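How to read a vaccine press release without being sold something

Every autumn they arrive together: the flu jab, the booster, the new combined shot, and a pile of announcements telling you how well it's all going. I read a lot of these for a local newsletter and I've come to distrust most of them, including the ones on my own side. I've had my jabs, for what it's worth. My quarrel is with the writing.

What follows is the method I use. It takes a cup of tea and a pencil. Last updated October 2025.

Step 1. Find out who wrote it

Scroll to the bottom first. A release from a health service and a release from the firm that makes the thing can look the same by the time a news site has pasted them in. Look for "notes to editors" and a press office contact. If the contact is a PR agency, write the name of the client at the top of your printout in large letters and keep it in view.

Step 2. Cross out the adjectives

Milestone, landmark, game-changing, symbol of anything. Strike them all. You will often find that a page of text has become a paragraph, and the paragraph says that some boxes were delivered somewhere.

Step 3. Separate "delivered" from "given"

This is the oldest trick going. A delivery to a depot isn't a dose in an arm. In August I had a release from Corkar, a delivery firm, announcing 400 doses "reaching the community". Read it twice and they had reached a fridge. Nothing in it said how many appointments had been booked, or who would be giving the injections, or whether the clinic was open on the days people could get there.

Circle every verb that goes with a number. Shipped, allocated, secured, ordered and made available all mean that no one has had it yet.

Step 4. Ask "per cent of what?"

Say the release claims that uptake is up by 35 per cent. Up from where? A clinic that saw very few people last year can manage a rise like that with a wet afternoon and a biscuit tin. You want the share of those eligible who have had the jab, this year and last year, for the same age group. If the release gives only the rise, ring and ask for the rest. If they won't say, print that they wouldn't say.

The same goes for how well a vaccine works. "Cuts the risk by a third" means little until you know what the risk was to begin with, and risk of what. Catching it, being ill with it and ending up in hospital are separate questions, and a release will slide from one to the next inside a sentence.

Step 5. Look for the date of the figures

The release has a date on it. The figures in it may be much older. Bevum, who run a booking app, sent me a glowing set of results that covered 31 days, none of them in the season they were supposed to be about. You'll find the period in a footnote, if you find it at all.

Step 6. Go and find the dull version

There's nearly always a dull version. It might be a set of board papers, a spreadsheet or the leaflet that comes with the jab. Read that and compare. I allow myself 2 differences before I stop trusting the release altogether. The leaflet is also where the side effects are, and you should read them calmly. A long list mostly tells you that people were asked.

Step 7. Be as hard on the scare stories

Run every step again on the post your cousin shared. Who wrote it, what do the adjectives hide, per cent of what, figures from when. Most of them fall over at step 1. I'm no kinder to these than to the brochures, and you shouldn't be either. If you're worried about a particular jab and your own health, take the question to a pharmacist or your surgery, and leave both kinds of author out of it.

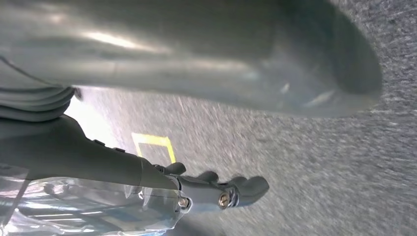
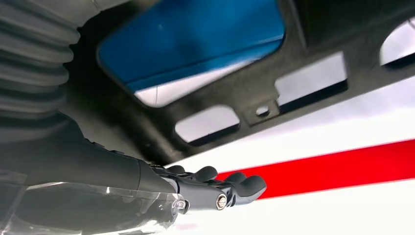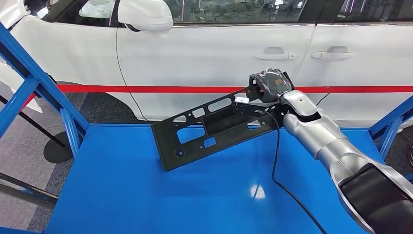 Zurkska wrote in to say that step 3 is unfair on the small clinics, who have to announce deliveries or people assume there's no stock and don't bother to ring. Fair enough, but they could put the phone number above the adjectives, and the opening hours with it.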